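4.2 Placement of small lamps on round tables

The first part of the study (Section 4.1) dealt with fixed ceiling light. Here we turn to table lamps, and mainly to one question – where does the lamp go on a round top, and what happens to the cord. Rectangular desks are easy. There is a back edge, the lamp goes to the back edge, cord drops behind. A round table has no back. People still pick one, usually the side away from where they stand, and the lamp ends up there.

Sessions were held in a shared work room with mixed furniture: round tables, small side tables, desks, office chairs on a wood floor. Participants were asked to place a small lamp where they would want it for an hour of reading or laptop work, then to deal with the cord however they liked. No instruction was given about the cord beyond that. Nanayakkara kept the notes in the first block, Sarkar in the second, and the two sets were merged before coding. Disagreements were settled by talking it over, we did not compute an agreement score for this part (see Limitations).

Three cord outcomes were coded. "Direct" means the cord takes the shortest way to the edge. "Loose" means it crosses the top in a curve or several, with slack left lying. "Managed" means it was coiled, tied or tucked under something. A cord which was coiled and then crossed the top anyway was coded as managed, which in hindsight was maybe too generous. Figure 6 shows a lamp with a globe shade and the loose type of cord.
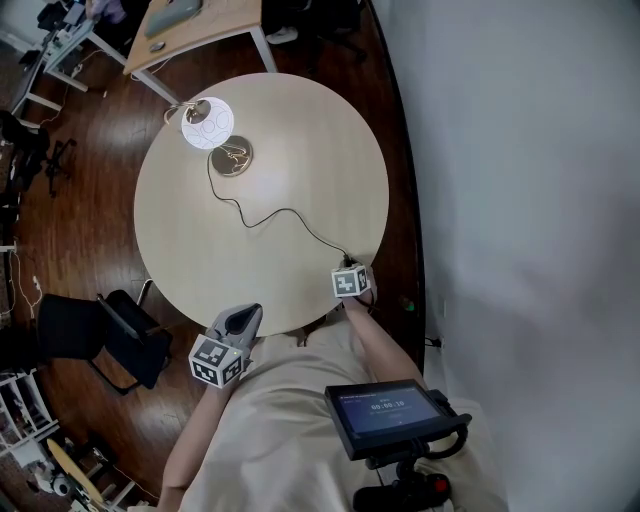
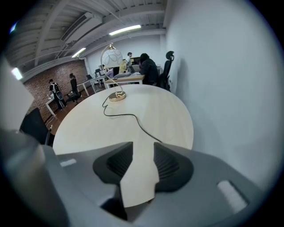
Figure 6. Table lamp with patterned globe shade on a round table, power cord lying across the top. First view from overhead, second from near table height.

The two views are worth reading together. From overhead the cord looks like a small matter, a thin line on a big pale surface. From low down it runs across the space where a cup or a notebook would go, and it gets in the way of the eye much sooner. Several participants said something close to this without being asked. One put it as "I didnt mind it until I sat down." We think standing placement and seated use should be treated as seperate tasks, and the older Tuhumury checklist, which scores a table once and from standing height only, misses this.

A word on the base. The lamp in Figure 6 has a round base and a thin curved stem, so the shade can sit off to one side of it. With this type the participants tended to line up the shade with the table and let the base fall where it fell. With straight-stem lamps no such choice comes up. It matters for the cord, as the cord leaves from the base and so the exit point ends up wherever the shade pushed it. Turning the base would often have fixed the problem. Few turned it. Some moved the whole lamp and left the cord on the same side as before.

Loose was the most common outcome on round tables, with 73 percent of placements. Direct was next. Managed was rare and came almost only from people who told us they had a similar table at home. On the rectangular desks the order flipped and direct came first. We had expected the size of the table to play a bigger role than it did – the smaller tops gave slightly shorter slack but the same pattern.

Chairs also pull on the result. Where an office chair stood close to the table, the cord was mostly led away from it, even when the nearest outlet was on the chair side. Participants gave rolling over the cord as the reason. Moving the chair was the less popular fix, although all the chairs in the set could be moved with one hand. Pilot sessions in February used stools only and did not show this, so the pilot cord data are left out here.

Shade pattern was not a factor in the design, but it came up in the comments anyway. Patterned globes were turned more often than plain ones before people stepped back, small quarter turns mostly, to get the preferred side facing the chair. Whether this is worth a study of it's own we can't say. The Kinwood set planned for the next round has both plain and patterned shades on the same stem, so turning can be logged there along with cord exit.

Results for clip lamps and floor lamps follow in 4.3.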